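Stories > Short Fiction > April

The Clamp

Balthasar Bühler had owned the black clamp longer than he had owned any of his coats, and when he moved to Brumstead he carried it on his lap the whole 62 miles, wrapped in a dish towel like a warm loaf.

"It's a clamp, Balthasar," said Ruaridh Chisholm, who was driving.

"It's a good clamp," said Balthasar, and looked out at the hedges.

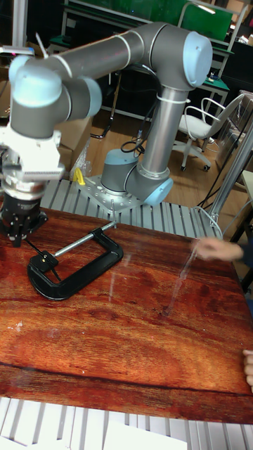
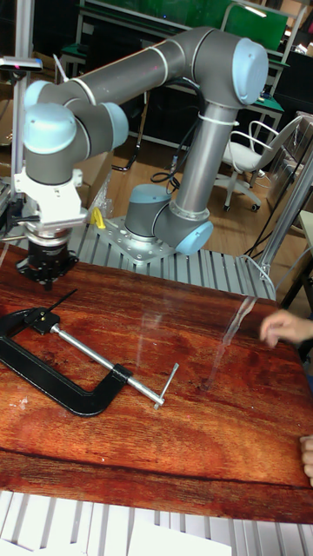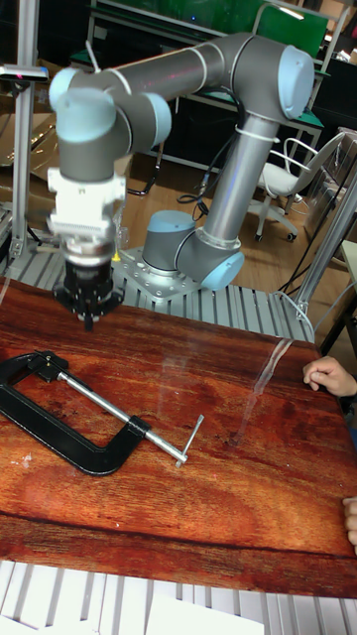 The black C-clamp on the reddish-brown board.

Now, the clamp had held a great many things together in its day (a cradle, two fiddles, the leg of Mrs. Hsieh's piano bench), and Balthasar remembered every one of them, and would tell you about them if you let your tea get cold. So when Ruaridh asked to borrow it one evening, the old man took a good long while to answer. He turned the screw a little one way and a little back, and he thought about the cradle, and the baby who had slept in it and was now taller than either of them.

"You'll lay it down gently?" he said at last.

"On the nicest wood I can find," said Ruaridh.

And he did, too. Balthasar came by the next morning to make sure, still in his slippers, and stood looking at all that dark swirling grain, and then he asked if there was any coffee.

Comments

pinecone61: My grandfather had one just like it! I could smell his workshop reading this.

Skurkari: More about Mrs. Hsieh, please.

Contact us | © Sernico Stories | Back to top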